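Search the help pages Go
Forums Guides Downloads Members Sign in
Community Help > Pudgate Engine > Saving and Loading > Old saves after an update

Saved games from the June build will not load in the current build

Posted by Yoga Mandagi, 2020-08-05

I maintain a small puzzle and exploration game built on the Pudgate engine. The working title is Wakstead. A test build was released to our players in June, and a second build has now been prepared. Before releasing it, I wish to settle how saved games from the first build should be treated.

The difficulty is as follows. In the first build, each room stored its objects in a plain list, and the save file recorded the position of every object in that list. In the second build, I have added new doors, switches and moving platforms to most rooms. The lists are therefore longer and in a different order. When an old save is loaded, the game does not report an error. It places the player in the correct room, but opened doors are closed again, and in one case a key that had already been collected was returned to the floor while also remaining in the player's bag.

I have considered the following courses of action:

1. Refuse to load any save from the first build and display a message to the player.
2. Write a converter that reads the old file and produces a new one.
3. Keep the old room lists inside the game and use them only when an old save is found.

The game has 17 rooms in the first build, and the full save file holds 600 entries. Our testers have put considerable time into their games, and I would prefer not to ask them to begin again. At the same time, I am the only programmer on the project and cannot spend the remainder of the summer on this matter.

I would be grateful for advice from members who have released more than one test build. I would also like to know whether the version field in the Pudgate save header is set by the engine or must be set by the developer. The manual page on this subject is brief.

Tags: saves, versions, test builds

Wian Coetzee

The version field is not set by the engine. It is left at zero unless the developer writes a value to it before the first save is made. If you did not do so in June, all of your existing files will read as zero. That is sufficient for your purpose, as long as the new build writes a different number. I recommend that you set it to 1 now and raise it each time the layout of the file changes, including for builds that are only shared with a few people.

As to the larger matter, I recommend your second course, with one change. The converter should not be a separate program. Players will not run it, or will run it twice. It should be part of the loading step and should operate in the following manner.

Step 1. Read the header

Open the file, read the version field and close the file again. Do not read any room data at this stage. If the version is higher than the one your build supports, stop and inform the player that the save was made with a newer build.

Step 2. Make a copy

Before anything is changed, write a copy of the old file under another name in the same folder. The copy should be kept until the player has saved again in the new build. We omitted this step in Mokoena, our own project, and were unable to recover several files as a result.

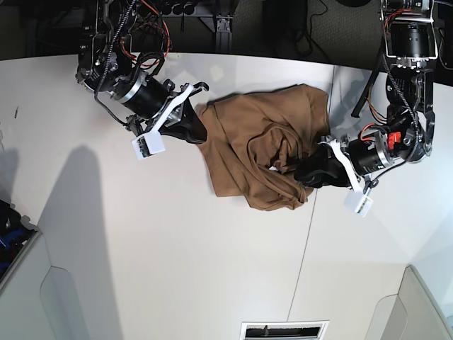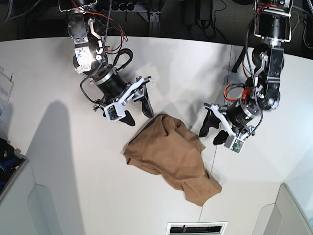
Step 3. Match old positions to names

Give every object in every room a fixed name, and never use that name for another object, even if the first one is later removed. Then prepare one table for each room that states which name stood at each position in the June build. You will need to prepare these tables only once. With 17 rooms, this should be a matter of an evening or two.

Step 4. Fill in what is new

Objects that did not exist in the old build have no saved state and must be given one. The starting state is usually correct, but doors require attention. If a new door stands between the player and a part of the game already visited, it should be set to open. Otherwise the player may be shut in a room without the means to leave it.

Step 5. Check the bag against the rooms

For every item in the player's bag, remove the matching item from its room. This will correct the fault you describe with the key. It is good practice to run the same check on every load, and not only on converted files.

Please test with real saves from your players as well as your own. Developers tend to save at the same few points.

Tidetti

I just went with number 1 on mine. Put a notice on the download page and in the game. Some players complained, then they started over. It is a test build and people should expect that.

If you do this, please at least include a room select in the menu so they can return to where they were. Ours accepts a number up to 99 although there are only 7 rooms, and it has not caused any problems so far.

Yoga Mandagi

I thank both members for their replies. The header of my June file does read zero, as Wian Coetzee stated. I shall proceed with the conversion on loading and have begun the table for the first room. The room select will be added to the debug menu in any event.

One point remains open. Two of the moving platforms in the new build replace a single platform in the old one. I intend to give both of them new names and retire the old name. If there is a reason to do otherwise, I would ask that it be noted in this thread.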